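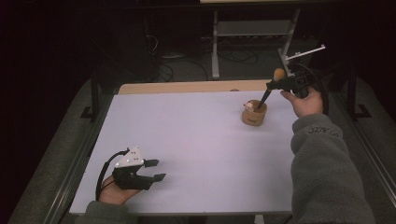
**Halta hand-held grippers, tried at the Storow open day**

2018-06-07

I went to the Storow open day mostly for the free coffee and ended up spending over 20 minutes with a Halta gripper in each hand, so I guess I'm reviewing them now!

If you haven't met these, you hold one in each fist and do little chores with them, and the recordings are used to teach a robot the same moves. Þórarinn Arnardóttir ran the table and gave me the small stuff first: get a stick into a little cup without knocking the cup over. Sounds like nothing. My first three tries were awful (the cup went flying, sorry again), and then something clicked and I didn't want to stop.

What I liked: the jaws are flat and close evenly, and a thin stick stays put once you've got it. The grip suits my hands, which are on the small side. Thandeka Steyn, who came with me and has much bigger hands, found hers cramped.

What I didn't like was the cables. Each gripper has one coming out of it, and I kept steering my elbow around mine. The left one also felt stiffer than the right. Þórarinn said that pair had been through 3,364 takes since February, so maybe it was just tired.

The price on the sheet was $200 a day to rent the pair, with a 25 percent discount for schools. I tried the Damgaard ones last year and they were lighter, but the jaws wobbled and I dropped everything. I'd take the Halta pair.

Four stars. Go early if you want a turn, the line was out to the Widov booth by noon.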